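4 Household surfaces and the reach zone

4.1 Why the counter edge matters

The previous section dealt with how residents of the Kinthorpe units divide their kitchens into areas for food, for dishes and for things that have no fixed place. In this section we look at a smaller part of the same rooms: the strip of countertop closest to the person standing at it. We call this strip the reach zone. It is the part of the counter that can be used without leaning forward, and in the interviews it was the part that people talked about most, often without being asked.

Earlier work on kitchen layout has mostly treated the counter as a single surface with a given length and depth. This makes sense for drawing plans, but it does not match the way people described their own counters to us. A counter that is deep on paper may be shallow in use, as the back of it fills up with appliances, jars and mail. What is left is the front. One resident put it this way: "I have a big counter, and I cook on the edge of it."

Cavalcanti's notion of the working margin is close to what we mean. The working margin, as Cavalcanti defines it, is the part of any surface that is cleared and filled again over the course of one task. We keep the idea but narrow it to the front of the counter, and we add the space just past the edge, where people stand, where drawers open and where things get dropped. In our view the edge cannot be understood from the surface alone. A rounded edge and a square edge of the same stone lead to different habits, and so does the cabinet underneath.

4.2 Households and procedure

The households in this part of the study were drawn from the larger group described in Section 2. All 20 agreed to a kitchen visit and a recorded interview. The visits were carried out by the second author and by Yiğit Kaplan, who also prepared the interview guide. Each visit began with an ordinary task chosen by the resident, such as making a sandwich or putting away groceries, and the interview followed while the kitchen was still in the state the task had left it in. We asked residents not to clean up beforehand. Most of them did anyway, and several said so.

The interview guide had seven questions. The first three asked about the task that had just been done. The others asked about the counter in general: what stays on it, what is moved every day, what has been broken or spilled there, and what the resident would change if the kitchen were being built again. We left the order loose. If a resident started on the last question first, which was common, we let them finish before going back.

Residents were also asked to mark the parts of the counter they used most on a simple outline of the kitchen. These outlines were drawn by hand during the visit. Jailson Sampaio later compared them with the recordings and noted where the two did not agree. The outlines tended to show a neat rectangle in the middle of the longest run of counter. The recordings often showed the resident working at a corner or at the end of a run, close to the sink or the stove, with the middle of the counter in use as storage.

4.3 Materials

Three kinds of countertop were found in the households: laminate, wood and stone. The stone counters were all granite, fitted when the second block at Kinthorpe was renovated. Residents did not choose the material. The laminate counters were original to the building, and the wooden ones had been put in by residents at their own cost.

Material came up in the interviews mainly in connection with marks and stains. Residents with laminate talked about burns and about swelling near the sink. Residents with wood talked about oil, and about guests who set hot pans down without thinking. Residents with granite talked less about damage and more about what they could not see. On a speckled surface crumbs, salt and small spills are hard to find by eye, and people said they had learned to check by hand. One resident wiped the counter with a bare palm after every wipe with the cloth. Another had switched to a white cutting board so that at least one part of the surface would show dirt. 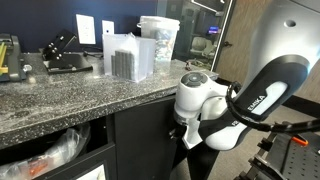
Figure 3. Grey speckled granite countertop with the corner and front edge of the run.

The corner came up in a different way. In kitchens where the counter ended in an open corner, the corner was both useful and a nuisance. It was useful as a place to stand: a person at the corner can reach two sides of the surface, and two people can work there without bumping elbows. It was a nuisance because it was in the way of anyone walking past. Hips and children's heads were mentioned. Two households had taped foam over the corner when their children were small and had never taken it off, though the children were now in school.

We had expected the hardness of the stone to be a major topic, given what is said about it in the sales literature. It was brought up, but mostly about glasses. Residents with granite said that a glass knocked over on the counter would break where it would have survived on laminate. We have no way to check this, and we report it only as a belief that shapes behavior. People who held it kept their glasses away from the front edge and used the reach zone for plastic and metal things.

4.4 What the front edge is used for

From the recordings we separated uses of the front edge into those that were part of the task and those that were not. The first group is easy to describe. People rolled dough toward themselves, swept crumbs off the edge into a hand or a bag, and rested the heel of a hand on it while cutting. Sweeping crumbs into the hand was found in nearly every kitchen, and residents did not seem to notice doing it. When asked how they cleared the counter they spoke of cloths and sponges.

The second group is more mixed. People leaned on the edge while reading a package. They hung dish towels over it, held in place with a heavy object or with a closed drawer. They set down phones and keys there on coming in and picked them up again from the same place. In several households the front edge served as a kind of message board, with the item to be dealt with next placed closest to the person. A bill at the edge meant the bill was to be paid. The same bill pushed to the back meant that it had been paid or given up on.

Drawers were a frequent cause of interruption. Where the top drawer held cutlery, the person had to step back from the edge each time it was opened, and the task moved sideways along the counter to avoid this. Over the length of one meal this could shift the whole working area from one end of the run to the other. Residents explained it as a matter of light or of being near the stove. In the recordings the move began with the drawer more often than with either of these.

4.5 Comparison with the Flondidton visits

The earlier visits at Flondidton, reported by Dreseo, covered kitchens of a similar size but with counters on one wall only. Dreseo found that residents there worked in the middle of the counter and used both ends for storage. Our households with a single straight run showed the same pattern on their hand-drawn outlines, though less clearly in the recordings. Households with an open corner showed the opposite. The corner was kept clear, and the straight part filled up.

There are reasons to be careful with this comparison. The Flondidton interviews were held at the kitchen table after the meal had been cleared, so the residents were recalling the counter and had it behind them. The visits were also made in June, when, as Dreseo notes, many of the residents cooked less and ate cold food. Ours were spread over a longer period. We did not try to adjust for either of these differences.

Even so, both sets of visits point to the same problem with counter length as a planning measure. A longer counter gave residents more room to put things. It did not always give them more room to work, and in the longest runs the clear part was no larger than in the short ones. Several residents had noticed this themselves. When asked what they would change, they asked for a cupboard for the appliances, or for a second shelf, before they asked for more counter.

The question of height was left out of this section. It is taken up in Section 5 together with the lower cabinets, where the recordings of seated tasks are also discussed.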